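Trying out grippers: the questions I keep getting
Jul 12, 2022
By Zineb Naciri

How did you end up comparing grippers?

I wanted one pair of fingers that could cope with a small shop: bottles, snack bags, jars, and the tray everything gets carried on. Bujar Kolev had a set of Holska fingers he swore by, I already had the Virnwood ones, and we argued about it so long that we finally just ran both on the same arm. That was in January, and I've been getting emails ever since (keep them coming, I love them!).
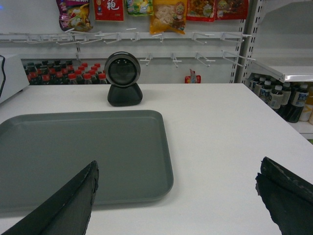 Which one did you like better?

The Virnwood, for bottles anyway. The Holska pair is softer and kinder to snack bags, but it bends when you lift something full, and then your nice neat row of drinks isn't neat anymore. If all you handle is bags and pouches, get the softer ones and be happy. I did 199 picks with each pair before I made up my mind, and I still went back and forth for a week.

Can thin fingers pick up a tray?

Yes, but you have to sneak up on it! My first tries came straight down from above, and the fingers just skated along the rim. Now I bring them in low against the side wall, both tips together, and open them only once I know where the wall is. Watch the slope too, because a tray like my dark gray-green one has a side that leans inward as it goes down, and rounded corners on top of that, so a grip that looks square from the arm's point of view may only be touching in one spot. Go slow there. I use 30 percent speed for the last bit and I'm not ashamed of it.

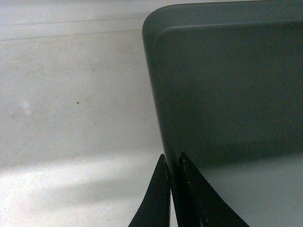

What about the camera?

I like one on the wrist, plus a second one that stays put. The wrist view is wonderful for the last few inches and pretty hopeless for knowing where you are in the room. Ásdís Laxdal runs hers with the wrist camera only and gets good results, so don't let me talk you into buying stuff. Do lock the exposure, though. White tables and white shelves will fool the automatic setting every single time.

Did you change controllers as well?

Once, from a Kravets to a Hirberg. The Kravets was fine, only a bit jumpy when I closed the fingers and moved the arm at the same time. I lost a whole evening moving my settings across, so write yours down first (I had mine on the back of a receipt).
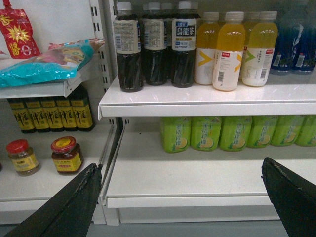

Do the fingers wear out?

They sure do, and the tips go first. Mine get scuffed along the edges long before anything cracks. I swap them when a bottle starts to turn in the grip. One pair made it to 1565 closes and I was quite proud of it.

Can I borrow your settings?

Of course! Write to me and say which arm you have and what you want to pick up. Wondimu Admasu has a version for heavier jars that I'll pass along if you ask.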